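Category: Hand grippers / care and setting up

Hello Oddur, hello all,

On 2 December Oddur Eskildsen wrote:
> My left finger closes later than the right and small things
> get pushed sideways. Is it the linkage or the pads?
> The Pedutar has done 2,000 closes and I've never had it apart.

Lovely to hear from you, and what a good innings for an untouched Pedutar! I'd look at the linkage first. Mine went the same way last winter, and Dilani was kind enough to talk me through it over the phone (with a good deal of tea on my side). This is the order I follow now.

1. Close the fingers on something soft and thin, and look along the crossbar. A drawstring pouch does very well.

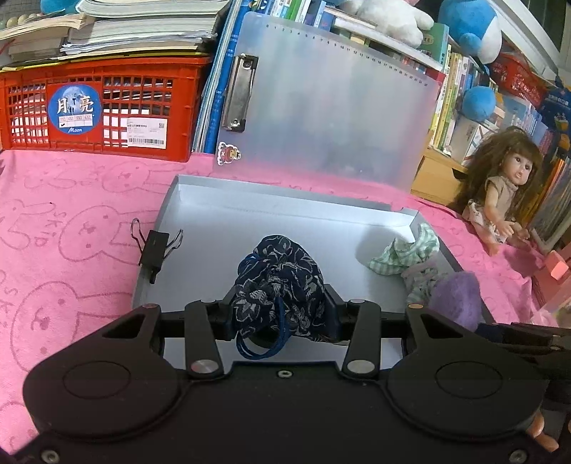 2. Wipe the rivets on both arms with a dry cloth, then work the arms by hand. A stiff one you'll feel straight away.

3. Go on to something fat and fluffy, so that the pads sit well apart and you can see whether they press evenly from either side. 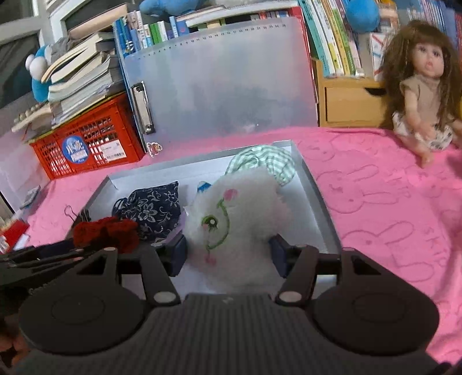

If one pad still lags, back its screw off a quarter turn and do another 100 closes before you judge it. Please don't oil anything, however tempting! Esben did, and was picking fluff out until bedtime.

Do write back and tell us how you get on.

Warmly,
Leonora Pascual

Stostberg Gripper List | Contact the list owner | Back to top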